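Nencombe Utlow 60 Stick Bag Review: Six Months of Beer League Abuse

Jul 20, 2026

I've been carrying my sticks loose for most of my hockey life, which means taped together at the shaft and shoved in the back seat with the blades hanging over somebody's shoulder. In January I finally gave up and bought the Nencombe Utlow, the 60-inch one. I play twice a week on two different rinks, so it's had a fair shake by now.

First impression out of the bag it came in: this thing is stiff! I was expecting a floppy nylon sock like the old Gavell I borrowed on a tournament trip a few years back, and the Utlow stands up in a corner by itself if you lean it right. The padding runs all the way down to the blade end and then doubles up, and that's where my sticks always got chewed before.

Nencombe says it holds 6 senior sticks. I'd call it four if you like being able to get them out again. With five in there the zipper starts fighting you at the curve, and I've only managed six once, with a teammate sitting on it in the parking lot. If you're a defenseman with a long stick, measure before you buy — mine is cut down a little and it fits with a bit of room at the top, but our big guy Zlatko Vasić has an extension in his and the butt end pokes the lining. 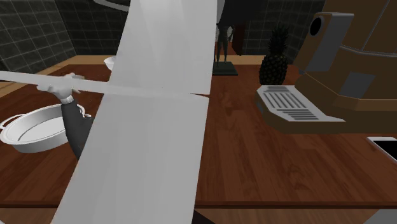 White model airplane, rendered view

The strap is my one real complaint. It's a single shoulder strap with a pad that slides wherever it wants, so by the time I've crossed the lot at the Kelmendi rink it's down by my elbow. I ended up putting a wrap of stick tape on each side of the pad and that mostly holds it. For the price I shouldn't have to, but okay, I own a lot of tape.

Zippers are great. Big chunky pulls you can work with gloves on. The outside pocket is long enough for tape, a wax puck, a skate towel and my car keys, and it has a little clip inside for the keys (I used to find mine in my skate, so I appreciate that).

Smell is the other thing people ask about. There are mesh vents near the blade end and they do help. I still leave it unzipped in the garage overnight after late games, and so far it's way better than my gear bag, although that's a low bar.

Wear after half a season and a summer league: some fuzz on the bottom corner where it drags, one loose thread on the handle that I burned off with a lighter. No rips.

Would I buy it again? Yeah, on sale. If you only carry two sticks, get something skinnier and save the money. Goalies, don't bother, the paddle won't go in. I tried with our backup's stick and it stopped right at the zipper.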